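Writing the rules before the robot moves

Endale's new bench standard for manipulation cells runs to 80 clauses. Its author, who leads the automation safety desk at the company's Graritz site, set out the reasoning on Sun 9 November, during a review of the second draft.

The first draft had 166 clauses. "Most of the cuts were duplicates," the author says. "We had one rule on cable clearance in the mechanical section and another in the electrical section, and they disagreed." Trials at Prikby in May showed that operators read the shorter sheet and skipped the longer one.
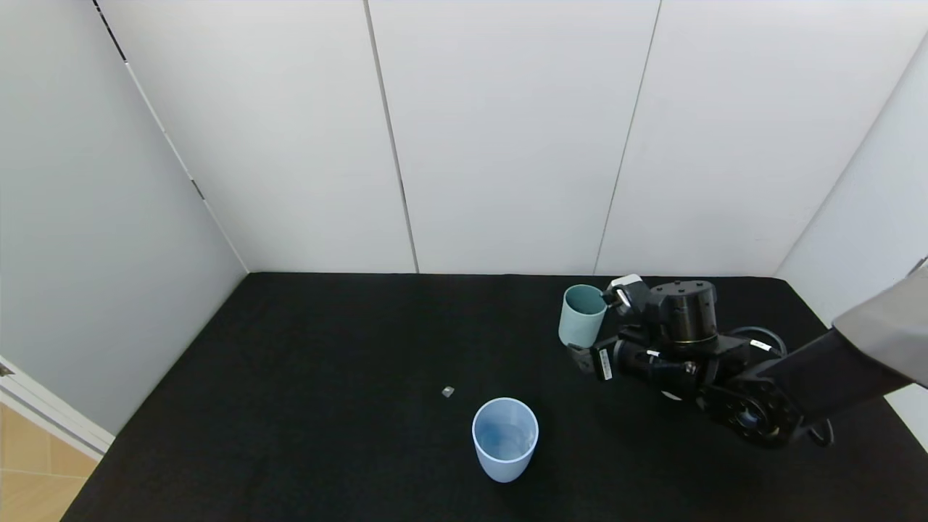

Enclosure is the subject of the opening section. The standard asks for plain walls on the sides away from the operator, a single surface covering across the whole work area, and no fixed fittings within reach of the wrist. "A white panelled wall behind black felt is what I would accept," the author says. "A cup stands out against either of them, and so does the arm." Cable routing is dealt with in the same section. A loop that passes back over a joint, as the black one does at the wrist, is allowed if it stays clear at both ends of the joint's travel. The check is made at reduced speed and entered in the cell log.

Objects are covered next. The standard limits a session to one declared set, and every item in it must be listed before power is applied. Small parts need their own line. "People list the cups and forget the cube," the author says. "If it can go under a finger, it goes on the sheet."

The section on starting positions drew the most comment. Some reviewers wanted every object upright and on a mark. The author refused, arguing that a cell approved only for tidy layouts would be used outside its approval within a week. Items may lie on their sides, provided that the layout is declared as mixed and the approach speed is lowered to match.

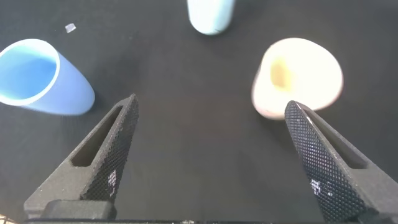

Who may restart a cell after a stop? The person who cleared it, and only after signing the log. A second person may watch but may not press the button.

Finger inspection is set at every 106 cycles, a figure carried over from the older Trorkton procedure. The author would like better evidence for it. "It was somebody's shift length, divided by something. It has done no harm, so it stays until we have wear data."

The third draft is due after roughly 6 weeks of comment. Clauses on lighting and on shared cells remain open.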